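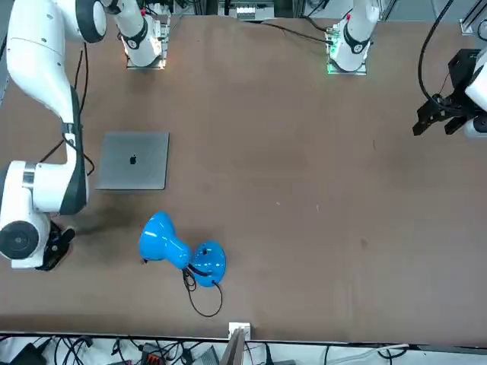 Laptop, lid down, on the brown table

Desk layout: what stays out and what goes in the drawer?
Desks and Home Offices > Layout

shirin_ghorbani
Replies: 6

I'm trying to settle on one layout for my work table and stick to it. The top is brown and matte and it shows every speck, so I wipe it down a lot and would like fewer things to lift. What I use: the laptop, a tablet, a phone stand, a desk lamp, a cup with markers. I take calls in the morning and mark up drawings after lunch. I don't need the laptop open for the second part.

My question is where the lamp should go and whether the pen cup belongs on the table at all.

LechSikora
Are you right-handed? Lamp on the left if so. Otherwise your hand puts a shadow on whatever you're writing. Pen cup stays. If the markers are in a drawer you'll end up with them lying all over the table by 3 p.m.

albane_p
I disagree about the cup. I put mine in a shallow drawer tray (Moltis, the short one) and I've never missed it. A cup is one more thing to move when you wipe.

LechSikora
It's one cup. You pick it up with one hand.

albane_p
And then the lamp, and the stand, and the tablet. It adds up.

shirin_ghorbani
Right-handed, yes. I'm a bit stuck with the lamp on the right because of the outlet. I did try putting the tablet flat by the phone stand with the blue lamp next to it, and the cup off on its own with the blue and red markers and the highlighter. The lamp cord is the part I don't like. It's longer than I need and it coils up around the base.
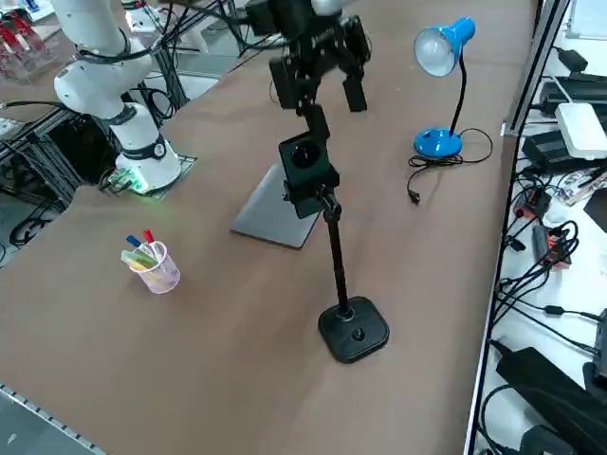 Frauke Kleinschmidt
Deal with the cord first, then decide on the rest. Fold the extra length flat, put a hook-and-loop tie on it and stick it to the underside of the table. I use a Climent cable tray, 96 cm long, two screws. Don't wrap the cord tight around the lamp base, it gets stiff where it bends.

As for the side, I've had a gooseneck lamp on the wrong side for years. Bend the neck so the shade sits further back and the shadow is not that bad.

LechSikora
It's still a shadow. Extension cord, lamp on the left, done.

Yurani L.
Do you need the tablet and the laptop out at the same time? I stand my laptop upright in a Charpentier holder when it's closed and it frees up a lot of room for paper.

shirin_ghorbani
Not at the same time, no. I'll look at the holder. Is it wide enough for a laptop with a sleeve on?

Yurani L.
Without the sleeve, yes. With it, mine was too tight.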